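Kellureo review: a small method that makes picking from clutter a lot less painful

Aug 5, 2019

I've been running Kellureo on our arm since February, and I'm still a little giddy about it. If you missed the write-up, it's a training method for grasping. You show the arm a task by hand, and the method then picks out the demos it learned the least from and asks you for more like those. That's the whole trick! No simulator, no giant labeling job.

Our setup is the Disa controller with a head camera, and I gave it 600 demos to start with (the authors suggest fewer, but I had a patient summer ahead of me). Kellureo kept 524 of them and threw the rest out, mostly ones where I had bumped the bowl or changed my mind halfway. I checked a bunch of the rejects and agreed with nearly all of them.

Then came 117 test picks on food items. It missed 39, and before you wince, our old Bukhari baseline missed more than half of the same set. Most of the misses were with thin or floppy things. Round fruit is close to solved for us, and blocky stuff is fine as long as a flat side faces the camera.

What I like best is how it handles mess. Crumpled paper used to ruin everything, with the arm going after a bright fold as if it were food. Now it hesitates, shifts over and tries again. The hesitating is slow - you will want a coffee - but I'll take slow over a fistful of liner.

Gripes: the install notes assume you already own a Farnden calibration board, and the logs are close to unreadable. Retraining ties up our one good machine all night. Shiny counters also still bother it, and I have gone back and forth on the lighting more times than I'd like to admit.

The bowl task is the one I keep coming back to, with apples and a yellow block down in the creased paper and the arm coming in over the top.

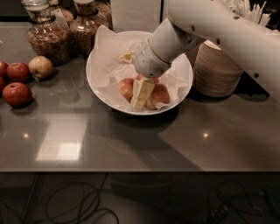

Setup notes

Run the calibration twice before you record anything, and save both results. Keep the first batch of demos boring. I started with the hard bowls and had to redo a week of work.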